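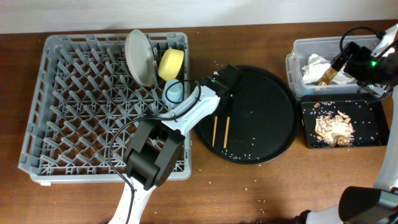 Two small arms for table clearing - what to budget for?

Forum: Equipment and Purchasing

benchrat_ohio
Mar 13, 2018
We run a small test kitchen and want a two-arm tabletop setup for clearing work. Plates and bowls into a rack, scraps swept off trays, napkins into a bin. I have three quotes. Handar is the cheapest, Brusov is the most expensive, and Zunley is in the middle but wants a deposit before they give a ship date. The Handar price is $1,778 per arm with gripper, no stand, no spare parts. Is that a real number or will I be paying more every month?

tallgrass
It's a real number for the arm. Add power supplies, clamps, a computer and a second gripper set. We put aside $1,000 for extras on the same model and spent all of it before the first arm moved.

mopdog
Ask what the grippers are rated for. Rice is the thing that will cost you. It gets on everything, tray and table both, and parallel fingers can't pick up loose grains. One arm needs to hold a brush or a scraper, so plan for a handle the gripper can close on without slipping. Ours are $11 each and we go through them.

tallgrass
I would skip the brush. Tip the tray into the bin and wipe down by hand at the end. It's cheaper than building a whole task around crumbs.

mopdog
Depends on what they're testing. If the crumbs are the task, you can't wipe by hand.

benchrat_ohio
Crumbs are part of it, yes. Chopsticks too.

kd_partsroom
Check cable length before you sign anything. The cable has to follow the arm through its full reach with some slack, and if it loops too wide it catches on the dish rack. Hsiao sells a clip kit that fits the Handar links. Also buy the rack and bins first and measure your table with them on it. Two arms, a rack, a tray and a container fill up a table fast.

nightshift7
Going the other way from everyone here. Buy one Brusov and no Handars. Two cheap arms means two sets of joints to replace. We had a Handar elbow joint fail in October and waited 95 days for the part.

tallgrass
One arm can't hold a bin and sweep into it. He asked for two.

nightshift7
You can clamp a bin to the table.

benchrat_ohio
We need two. I could add a spare joint to the order, though. Does Handar sell them separately?

kd_partsroom
Yes, but it isn't on the price sheet. Ask for it on the same quote so it ships in the same box. Get the warranty start date in writing too - ours ran from the invoice and the arms were still in customs.

benchrat_ohio
OK. Asking them for two arms, one spare joint and the extra fingers. Will post the revised quote when I have it.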